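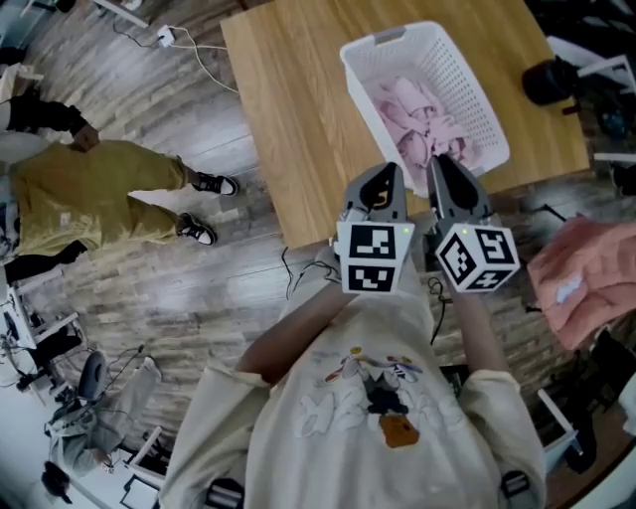
Home Projects Reports Contact

Equipment progress report, laundry handling project
8 January 2026

Spending is on plan. The first two pairs of hand-held grippers came from Karnix before the winter break and both are in daily use on the basket and folding tasks. We have recorded 732 sessions against the 1000 promised for the end of April.

The second order is where we need a decision. We had budgeted for two more pairs from Karnix, but the delivery time has doubled. Briseo can supply a similar gripper sooner, though its finger tips are a different shape and we would have to keep those recordings apart from the rest. Our preference is to wait for Karnix and move the spare staff hours to checking sessions already recorded.

Other items:

Marker cubes – we bought 25 printed sets, as the faces scuff. Enough for the year.

Cables – more have failed than we allowed for, mostly at the plug. We ask to move 200 pounds from the furniture line to cover replacements.

Clothing and baskets – bought locally, underspent. More towels and children's sizes are still to come.

Robot arm – quotes are in from Kitov and Toivonen. Kitov is cheaper, but charges separately for installation and the yearly service. We will send a full comparison with the next report. No deposit has been paid.

Please confirm the cable transfer and the Karnix order by email.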